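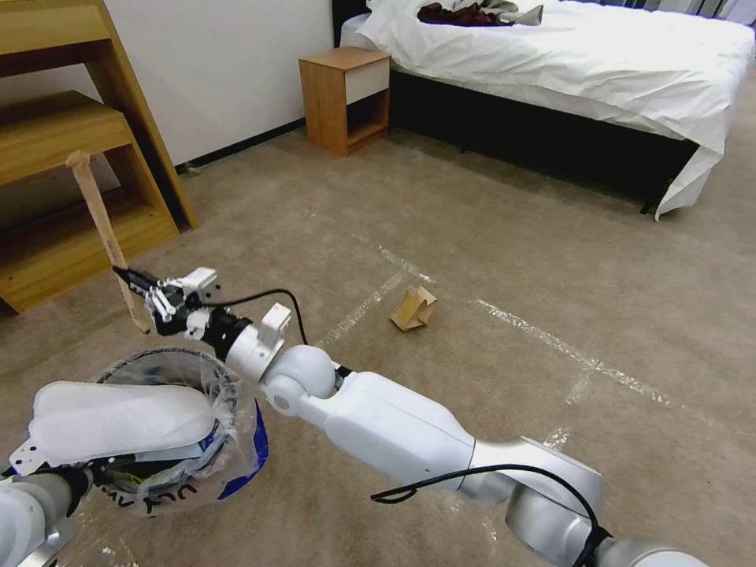
Paltaso opens its room-tidying robot to paying customers

The robotics company Paltaso has started to take orders for Kivi, a two-armed robot that tidies bedrooms and takes care of small waste on the floor. The service is offered first to student residences, guest houses and landlords with furnished rooms. Private households can put their name on a list, but the company does not promise them a date before June.

Kivi is not sold. The customer pays a monthly fee of 812 euros, and this includes the robot, the repairs, the software and a person who can be called during working hours. The contract runs for 52 weeks and then continues month by month. A deposit is asked at delivery and is given back when the machine returns in normal condition.

"We had long discussions about selling it," says Ilaria Barbieri, who leads the product team at Paltaso. "But a guest house does not want to own a robot. It wants the room to be ready at three in the afternoon. If an arm needs to be changed, this should be our problem."

The robot works with two different hands. On the right arm there is a gripper with black jaws, and it can hold a stick or another long tool to reach things on the carpet. The left arm has a wide, padded hand in the shape of a paddle. It is made to steady or push objects that are difficult to grasp, for example a wastebasket with a bag inside. According to Paltaso, most complaints in the early tests came from rooms where the basket fell over while the robot was trying to put something into it, and the second hand was changed for this reason.

The list of jobs that Kivi can do is still short. It picks up paper, packaging and pieces of cardboard from the floor, puts shoes in pairs, moves clothes from the floor to the bed or to a chair, and brings a wastebasket to the door. It does not make the bed. It does not fold clothes, and it does not clean surfaces or vacuum. Barbieri says that bed making is the request she hears most, and that she prefers not to give a date for it.

Before the first working day, a technician from Paltaso visits the building and prepares one room of each type. The furniture is measured and the customer decides which objects the robot may touch. Everything else is left alone. If Kivi finds an object it does not know, it leaves it in place and sends a question to the tablet of the staff. The answer is saved for this building only, so a hotel that throws away used notepads does not decide this for a student residence in another city.

The visit is included in the price for customers with ten rooms or more. Smaller places pay for it separately, and Paltaso gives this price only on request.

One of the first customers is Drarkonach, a residence for students and visiting researchers. It has used a test version of the service since the autumn, between one tenant and the next, when rooms are supposed to be empty but usually are not. In this period the robot completed 2401 jobs there. A job can be one piece of paper or a whole corner of clothes, so the number is not easy to compare with the work of a person, and the residence does not try to do it.

Mairéad Foley, the manager of Drarkonach, is satisfied but has some remarks. "It is slow. I want to say this clearly to anybody who thinks of ordering," she says. "One of my colleagues can clear a floor in the time that Kivi needs to look at it. But it can begin at five in the morning, and when my colleagues come in, they can start with the bathroom and the beds."

She also had some difficulty with the furniture. The rooms at Drarkonach were not bought at one time, so there are shelves and nightstands of several kinds, and beds of different heights. In the first weeks the robot stopped often next to low shelves, and a member of the staff had to go upstairs and confirm on the tablet that it could continue. After an update in winter this happens less. Sheets that hang down to the floor are still a problem, and Foley asks the staff to lift them before the robot enters.

"The other thing is the noise," she adds. "It is not loud, but it is a noise you don't know, and the walls here are thin. We do not run it in a room if the neighbor has an exam."

Privacy was a subject in the residence too. Kivi uses cameras to find its way and to recognize objects. Paltaso says that the pictures are processed inside the robot and are deleted after the job, except when the staff must answer a question. In this case one picture is sent to the tablet, and it stays there until the question is closed. At Drarkonach the robot enters only rooms without a tenant – the rule comes from the residence and is written in its house regulations. Paltaso recommends the same to other customers but does not demand it.

With the standard contract, the customer also receives Catura, the planning software of the company. It shows which rooms are finished, which ones have an open question and how much charge is left in the battery. Catura can read room lists from the usual booking programs, although Foley says that her list still had to be corrected by hand at the beginning, with two rooms appearing under their old numbers. An app for the phone is in preparation. For the moment the program runs on a tablet or in the browser.

There are some conditions for the building. Kivi moves on hard floors and on carpet with a low pile, but thick rugs must be rolled up. It cannot climb stairs. Doors must be open, or must have an electric lock that works together with Catura. In buildings without an elevator, the customer needs one robot on each floor or must accept that it stays where it is. Paltaso offers a lower fee from the third robot on.

Deliveries to the first new customers are planned for June. Interested companies can ask for a trial of three weeks, and the fee for this time is deducted if a contract is signed afterward. Orders and trial requests are taken through the website of Paltaso, where the full list of supported door locks can also be downloaded.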